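Reseating a Server Processor Without Bending Anything

A slow and careful walk through the socket, for first-timers
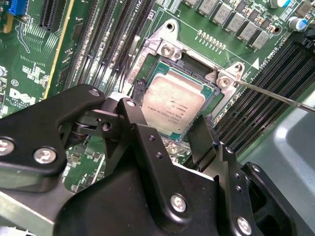

By the Fairclough Workshop Notes desk | Jan 19, 2021 | Filed under: Boards and Sockets

If you've built a desktop or two, a Dell server board won't feel like a foreign country. The socket just asks for a bit more patience. The chip lies flat in its socket with a silver bracket wrapped around it, and there are screws on that bracket, so you'll want a proper screwdriver and a well-lit table before you start.

I work on an old Tikov mat that has been through more coffee than I'd like to admit, but any clean anti-static surface will do. Shut the server down, pull the power cords (both of them, if yours has two supplies), and hold the power button in for a few seconds. Put on your wrist strap and clip it to bare metal on the chassis. Then take off the heat sink, going back and forth between its screws a little at a time.

Now find your bearings. On this board the white lettering near the socket reads CPU1, and there is a white triangle printed close by. Take a picture of the chip with your phone before you touch it – you will be so glad of it later, when you're wondering which corner went where.

Wipe the old paste off the metal lid with a lint-free cloth and a little isopropyl alcohol. I buy the Clisilar wipes, 25 to a tub, and one tub lasts me from Christmas well into March. Keep wiping until the printing on the lid shows again. It can be quite faint, so tilt your lamp.

For the bracket screws, choose a long, thin shaft that lets your hand stay well clear of the board. Set the tip squarely in the screw head before you turn, and keep your other hand off the parts behind the socket. Go gently! If a screw feels stuck, stop, seat the tip again and lean in a touch more.

Follow your service manual for the latch and the order of opening (mine is a Flivport reprint, and the socket pages start at 682, if you own the same one). Lift the chip straight up by its edges. When it goes back in, match the corner marks, lower it straight down and let it settle under its own weight. Never press.

Close everything up in reverse, add fresh paste, and put the heat sink back on.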